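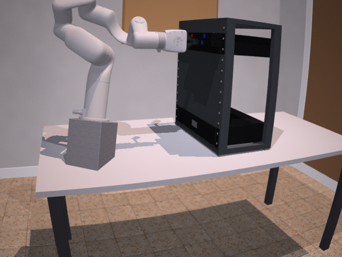 Last changed: December 2024 (S. Jatoi)

Packing room and small store, Brisarari, Portela building
Safety checklist with comments

Fill in the checklist before the first shift of the month. Write OK, NOT OK or N/A after each point, and put your initials on the paper copy. If a point is NOT OK, please write also what you did about it. A cross without any words does not help the next person.

1. Doors and ways out
1.1 Both doors open fully and close by themselves.
1.2 Passage between the tables is at least 600 mm wide in all places.
1.3 No boxes, trolleys or wrapping rolls in front of the back door.
1.4 Exit sign is lit.
Comment: 1.1 OK. 1.2 OK after the tape trolley was moved to the other wall. 1.3 NOT OK, flat cartons were leaning on the back door again. They were removed during the inspection. I ask the evening shift to use the cage for cartons, also when the cage is nearly full. 1.4 OK.

2. Fire
2.1 The 6 kg extinguisher hangs on its hook and the pin is sealed.
2.2 Service label is in date.
2.3 Smoke detector tested with the button.
2.4 Waste paper emptied at the end of the shift.
Comment: 2.1 and 2.3 OK. 2.2 the label is good until March, service is already ordered. 2.4 OK on the day of inspection, but the bin under the label printer was full to the top when I passed by the week before.

3. Tables
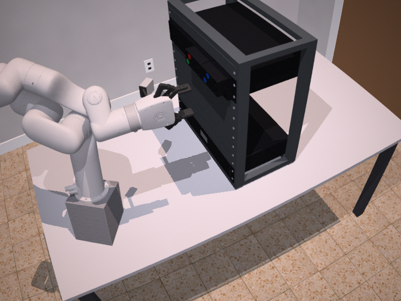
Packing tables are the place where most of our small injuries happen, and they are nearly always cuts and scratches on the inside of the forearm. Check the front edge first, over the full length, with a glove on and slowly. A thin edge strip, like the grey one along the front of the pale table, should lie flat against the top. If it lifts at one end, it catches sleeves, and later it catches skin. Do not glue it during the shift. Put tape over it and write it in the book.
3.1 Edge strips flat and complete.
3.2 No splinters, no staples left in the top.
3.3 Legs stand firm, no rocking when you push from the side.
3.4 Knives are in the holder with blade closed.
Comment: 3.1 NOT OK on the table next to the sink, strip is loose on the left end. Taped, repair is asked for. 3.2 OK. 3.3 OK, foot of the long table was adjusted. 3.4 OK -- much better than last time, thank you.

4. Racks and shelves
4.1 Load sign is on every rack and can be read.
4.2 Not more than 100 kg on one shelf of the Vuton racks.
4.3 Heavy goods are on the lower shelves.
4.4 Uprights are straight, no dents from the pallet truck.
4.5 Wall anchors are tight, 4 for each Vuton rack.
Comment: 4.1 one sign is missing at the rack for glass jars, new one is printed. 4.2 OK. 4.3 NOT OK, the boxes with Brarnotness catalogs were on the top shelf. These look small but they are very heavy. Moved down. 4.4 there is an old dent on the corner upright, same size as before, I marked it with a pen so we can compare. 4.5 OK.

5. Electrical
5.1 Cables have no cuts and no tape repairs.
5.2 No extension cord is plugged into another extension cord.
5.3 Kettle stands only in the kitchen corner.
Comment: 5.1 OK. 5.2 NOT OK at the shrink wrap machine. It is unplugged until the electrician has put the new socket. Please do not "just quickly" connect it again. 5.3 OK.

6. Floor and light
6.1 Floor is clean, mats are flat.
6.2 All lamps work, also in the small store.
Comment: 6.1 the mat at the front door curls up on one corner, I turned it over and will look again. 6.2 one lamp in the small store is flickering, spare tubes are on the shelf above the meter.

Open points go to Samina Jatoi, in person or by a note in the red tray. Paper copies stay in the folder behind the office door.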